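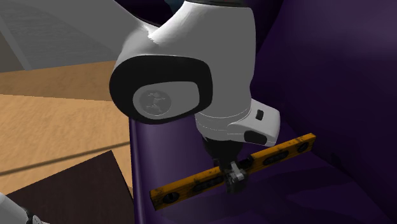 Bat season wrap-up time! We closed the flight cage at Senholm last night and I finally have a minute to sit down and tell you how it went. Sitting down, for the record, means an old blue armchair with a hole in it, and I would trade it tomorrow for a big purple sofa like the one up top. Anyway — bats!

65 bats came through the door this year, nearly all of them big browns, plus a few little browns and one very cross hoary bat who hissed at everybody.

41 of them have gone back out. That's our best year since we started, and I'm still grinning about it.

A lot of the July pups came from one barn out at Atusthorpe, where the roof got so hot they were dropping onto the floor. Manuela Amato drove out three evenings in a row with a cooler full of soft cloths and picked up every one she could find. Thank you Manuela!!

Pups eat every few hours and they eat from a tiny foam tip, the kind you get on an eye shadow brush. They hang on to it with both thumbs. I will never get tired of it.

We lost some too. Mostly cat bites, and those go bad fast even when the hole is too small to see. If your cat brings one in, please call a rehabber the same day, even if the bat looks fine.

And never pick one up with bare hands. Thick gloves, or a box over the top and a piece of card slid under. If anyone's been bitten or scratched, call your doctor and the health department right away and don't let the bat go.

4 are staying with us over the winter and will go out in March or whenever the bugs are back. Adelmo Costa built them a new roost box with rough cedar slats and they moved in the first night, all squashed into the same corner.

Next up is mealworms. So many mealworms — I'm ordering tomorrow.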